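6 Jul 2024

Peninah has a new system for the junk in the back room. Two gray bins, and everything we own that has no home goes in the front one until we decide. I give it a week. We had a system in December too, and all that came of it was a drawer that wouldn't shut.

She read about it on the Wollanico site, where they say a person can clear 200 things out of a house in a month this way. Who checked? I'd like to meet that person and see the house.
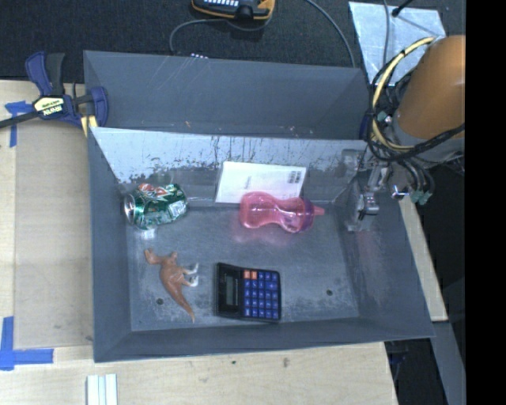 So I'm supposed to look at a crushed soda can and ask if it serves me. It's trash. It was trash before we had a system. The dinosaur is harder, I admit, and Peninah knows it, because she put it in while I was on the phone with Hamisi. The calculator I want back. I do the bills on it and I don't trust the one on my phone, whatever Hamisi says.

I asked what the second bin is for and she said "for the things that pass." Pass what, she didn't say.

Musyoka is coming by tomorrow to look at the shelf. He told Peninah the whole idea sounded great, but he says that about everything, and his garage is worse than ours. We'll see. I took the calculator out after supper and put it by the bread box. I expect to find it in the bin again by morning.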